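Contents Previous Next Glossary
Kitchen and Table > Part Two > Chapter 4

Chapter 4: Bowls, Plates and the Space Between

Laying a table is one of the great small pleasures of home, and it starts well before any food appears! In this chapter we look at shape, colour and size, using the tableware shelves at Kirkley as our guide. A pink bowl beside a cream one can set the mood of a whole meal, and a plain board lifts a black bowl or a green dish so that each gets noticed. 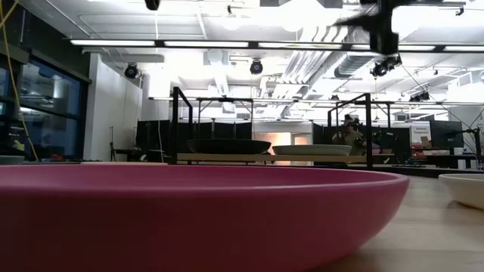
What is the difference between a bowl and a dish?
A bowl is usually deeper for its width, with sides that hold liquid well, while a dish tends to be shallow and open. Makers do disagree: Gurka sells a 600 ml "dish" that most of us would happily eat soup from.

Plates have their own puzzles. Try a large light blue plate and a smaller white one on bare wood, leave a good stretch of table showing, and see how the grain becomes part of the setting (it's lovely with bread). Then swap in a patterned cloth and compare. You'll need a table at least 60 cm deep for the exercises, and we'll return to the Mösli stacking method once you've tried a few layouts of your own.

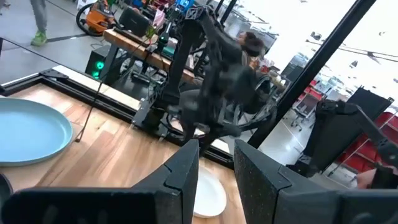

4.1 Choosing a Main Colour

Begin with the largest piece you own. Put it down first, then add one smaller piece at a time.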